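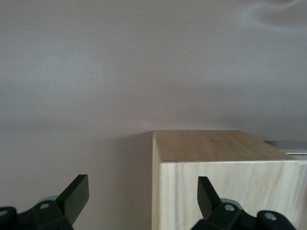

Ewes are in, sort of

Quick one tonight, I have to be up at four to move water. The Sindholm ewes got here around 2, one truck, driver in a hurry. 40 head. Paperwork says 40 and I got 40 through the gate so that's a good start.

Bought them through Kushwaha, same as the rams last spring. No complaints on the sheep. Good feet, decent mouths, a bit light but they had a long ride. Three are limping and I've got those penned by the barn where I can look at them. Probably just stiff. Will trim in the morning if they're not better.

The freight though. Quoted one price in September, then a call saying fuel went up, then an invoice with a "yard fee" on it. What yard? They came straight here. $1055 all in, and I paid it becuase the truck was sitting in my driveway with the sheep on it. Not doing that again. Next time I want it in writing before anything gets loaded.

Health papers were the other headache. The tag numbers on two of them didn't match the sheet. Called, got put on hold, called back. Somebody had swapped two digits. New sheet is supposed to come by email - still waiting.

Keeping the whole bunch apart from ours for 3 weeks. Separate trough, separate boots, and the dog stays out of there. He is not happy about it.

Feed: hay only for now, then easing them onto the Rurnent pellets. I went too fast with the last group and had scours all over the place. Slow this time.

A couple people asked if I'm still thinking about selling lambs through Skerkeo for the overseas orders. Maybe. The money looks fine on paper but they want them all the same weight on the same day, and my lambs have never done anything on the same day. Waiting to see what the contract says about rejects and who pays the haul home.

Fence on the north side still needs doing. Also out of drench, need to order more tommorow.

OK, bed.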